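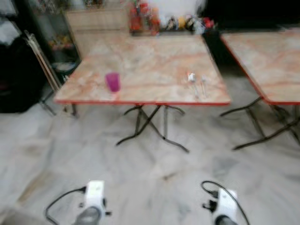
Amach Tabletop Set
Two-arm demonstration data and baseline policy for tableware handling in homes

Overview
Amach is a packaged set of recorded demonstrations, trained weights and evaluation scripts for two-arm handling of cups, bowls and metal cutlery. All recordings were made in furnished homes on the tables the household already had. The set is meant for groups that train imitation policies and want a test of thin, reflective objects outside the lab.

What is included
1000 demonstrations, each with head view, gripper positions and a short text instruction
Baseline policy weights (Naltau controller, release 4)
Evaluation scripts and object placement sheets
Calibration files for each recording session

Method
The operator drives both grippers directly while head video and joint data are logged on one clock. Demonstrations are split into reach, grasp, lift and place segments. Segment boundaries are set automatically from gripper opening and corrected by hand. The policy predicts a short run of gripper poses from the latest head view and is re-queried before the run is finished. No depth input is used. Early tests with depth gave poor readings on polished steel, and the channel was dropped.

Cutlery is the harder part of the set. A spoon lying flat offers little height for the fingers to close on, and small errors in approach angle push it along the tabletop. The baseline approaches across the handle, closes at low speed and turns the piece upright after lift.

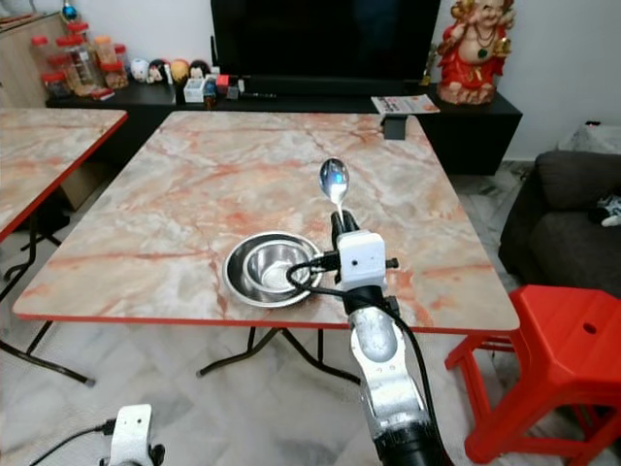

Spoon held upright over the folding table, bowl end up. Nested steel bowls at left.

Results
The baseline was run for 246 trials in homes that do not appear in the training data. Cups and bowls were grasped on the first attempt in most trials. Spoons needed a second attempt more often, mainly when the handle pointed toward the table edge. Patterned tabletops had no clear effect on cups but lowered first-attempt grasps on thin cutlery. Per-trial logs are supplied with the set, including failed runs.

Known limits
Table height must be measured and entered before each session. Knives are not covered. Two pieces of cutlery lying in contact are treated as one object by the current release.

Requirements
Two grippers with parallel fingers, one head camera, and a workstation with 5 GB of free disk space for the weights and scripts. Demonstrations ship separately on a drive.

Credits
Data collection: Wakana Hattori, Felicja Czarnecka
Policy and evaluation: Osamu Fujimoto

Research license and commercial terms on request. The next release is planned for February.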